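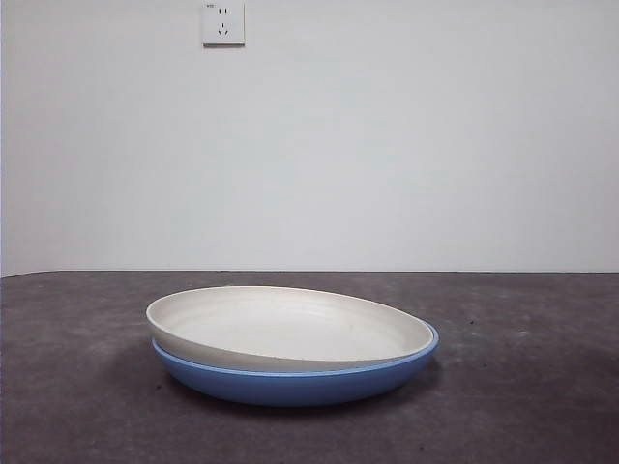 Up at 6 and walked down to the allotment before the heat. The beans have gone over, all strings, so I pulled the lot and put them on the heap. August has been too dry for them. Carried 8 cans from the tank and it still looked like dust by the time I left.

Shufen came by with plum jam and stayed for tea. She wants to take the early bus to Pranberg to see her aunt – around 40 minutes if it runs. Said I'd go along. Must ring the dentist. Soup again for supper.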